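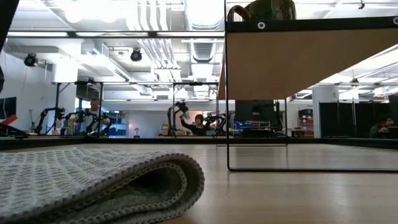
How long does it take an ordinary person to teach a robot arm to fold a dish towel?

Longer than you'd guess, and the length of time depends a lot on who is doing the teaching. We have spent the past year on that second half, and we are now looking for people to help us with the next round.

Call for participants: the Hamann teaching study at Groltside

We are a small research group at Groltside working on how robots learn household tasks from people who don't work with robots. The usual approach in our field is to have a graduate student demonstrate the task over and over until the student is very good at it. The robot then learns to fold towels like a tired graduate student. We wanted to know what happens when the demonstrations come from everyone else.

In our first round, 34 people gave us 2,000 demonstrations of simple jobs with cloth and kitchen items. We trained one version of the system on demonstrations from our own staff and another on demonstrations from the participants. The participants were slower, less consistent, and in several cases openly annoyed with the towel. The version trained on their work coped better when a cloth started out crooked or bunched up. Our staff took this well, after a while.

We don't yet know why it worked. One theory is that beginners make more small mistakes and then fix them, so the robot gets to see the fixing. Another is that we picked an unusually good group. The second round should help us tell these apart, and for that we need new people who have never heard our theories. (If you have read this far, you have now heard our theories. You may still apply.)

What you would do

You would come to the lab for three sessions of 2 hours each. After a short safety talk, you would move a robot arm through a task, by hand in some sessions and with a controller in others. Between tasks you fill in a form about how hard it felt. The form is called Anuvix, for reasons lost to the person who named it, and it is duller than the robot.

You will be asked to repeat things. Please take that sentence seriously. People arrive expecting the future and spend much of the afternoon with a washcloth.

Who we are looking for

Adults 18 and over who can stand or sit at a workbench for most of a session, with breaks. Left-handed people are especially welcome, as our first round was short of them. You don't need any technical background. If you have programmed or operated a robot arm for work, we have to turn you down, and we are sorry, as you would probably have been on time.

Skill at folding is not required. We will not judge your corners, although the software does measure them.

Pay and practical matters

You are paid by the hour at the standard Groltside participant rate, including the safety talk and the form. If you stop early, you are paid for the time you were there. Parking is free behind the Ferkon building, where the signs suggest otherwise. Tell the front desk your plate number and ignore them.

We record the motion of the arm and video of the work area. Your name is kept apart from the recordings, and you can ask us to delete your data up to the end of the study.

Sessions start in March, with morning slots at 9:30 and afternoon slots at 1:30. Wear closed shoes and leave bracelets and long necklaces at home.

To apply, write to Leidy Montoya, study coordinator, through the contact page of the Hamann study. Include your age, which hand you write with, and the slots you prefer. She answers everyone, including the people who ask whether they can take the robot home.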